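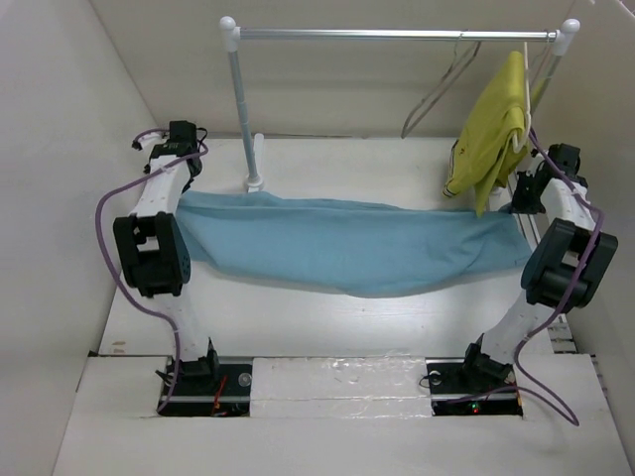
Two Small Arms, One Towel: Setting Up a Two-Arm Folding Cell at Home

Posted in Workshop Builds, April

I have wanted a robot that does laundry since I was a kid, and after a winter of evenings in our shared workshop I have one that does a little bit of laundry, slowly. I love it! This page covers the part people keep asking me for: getting two arms to hold a towel between them without yanking it, dropping it or tying themselves up in their own cables.

You should already have both arms assembled and moving. If you don't, go do Griet Postma's assembly write-up first (it's linked in the sidebar) and come back when both of them can wave at you.

What you need

Two matching arms with grippers
A flat platform with a cutout for each base plate
Panels for three walls, plus removable panels for the platform
A small clothing rack and a couple of hangers
A light, plain hand towel
Cable with plenty of extra length
A power switch you can reach without leaning over the arms

My controller boards came from Voston and the power supply is a Gurnix that Duarte Arruda had left over from his printer. Any pair that your arms are happy with will do.

Step 1. Fix the bases

Drop each base plate into its cutout, one on the left and one on the right, both toward the front. Tighten the fasteners a little at a time and go back and forth between the two sides. If you crank one side all the way down first, the plate tilts, and a tiny tilt at the base turns into a big miss at the gripper. I lost a whole evening to this before Nele Dewulf put a level on my left plate and started laughing.

Keep the panel between the bases removable. You will want to get under there more often than you think, and it's so much nicer when you can just lift it out.

Step 2. Put up the walls

White walls all the way around the back and sides make a huge difference if you plan to use a camera. My first setup was on an open bench and the software kept finding "towel" in a blue toolbox across the room. Plain panels fixed that in one go. Light the middle of the platform well and don't worry too much about the corners.

Step 3. Route the cables

This is where most home builds go wrong, mine included! A cable that looks tidy with the arm folded up may be far too short once the arm reaches across.

With the power off, move one arm by hand to its farthest reach in every direction you intend to use. Leave enough cable for the worst of those positions, then add a bit more. Let it hang in a wide, loose loop down to the base. Don't zip-tie it at the joints. I did that at first, and the elbow pulled a connector out on its second move.

Now do the other arm. Then move both together, still by hand, and look for places where one arm could catch the other one's loop.

Step 4. Teach the first hold

Start with the towel already in the grippers. Picking it up from the table is a separate problem (a really fun one, but it can wait).

Close the left gripper on one end of the towel and the right gripper on the other. Move the arms apart slowly until the towel hangs with a slight sag in the middle, and save that position as "hold." You want the sag. A towel pulled tight gives the motors something to fight, and they heat up fast.

Leave it there for 30 seconds and watch. If an end creeps out, take a deeper bite of fabric before you go adding grip force. Gholamreza Rashti glued thin strips of rubber inside his grippers and swears by them -- I haven't needed any yet.

Step 5. Move together

Send both arms the same small move, up and then down. If one starts earlier than the other, the towel will swing. In my case the right arm was getting its commands late, and the fix was to queue both moves and release them with a single trigger. Do this at the slowest speed your software allows, with a hand near the switch.

When up and down looks calm, try forward and back. Save side to side for last, as it's the one where a mistake pulls the arms against each other.

Step 6. Bring in the rack

Once the hold is steady, set the rack at the back of the platform and hang a shirt on it. Run your moves again without touching the rack at all. The grippers swing farther back than you'd guess when the arms are raised, so check the clearance under the hanging clothes in each saved position. Wire hangers are thin and easy for a camera to miss, so I like to keep one in the mix for practice.

A note on logging

Turn on logging from day one, even if you have no plans for it. Ximena Montecinos wrote the little logger I use, called Flulero, and mine now has over 2,407 saved moves in it. When something goes weird I can go back and find the last time it worked. It has rescued me twice this month.

Next up is the first fold, where the towel goes down on the platform and the two ends come together. I have it working on the small towel and not at all on the big one. If you get there before me, please post your settings in the comments!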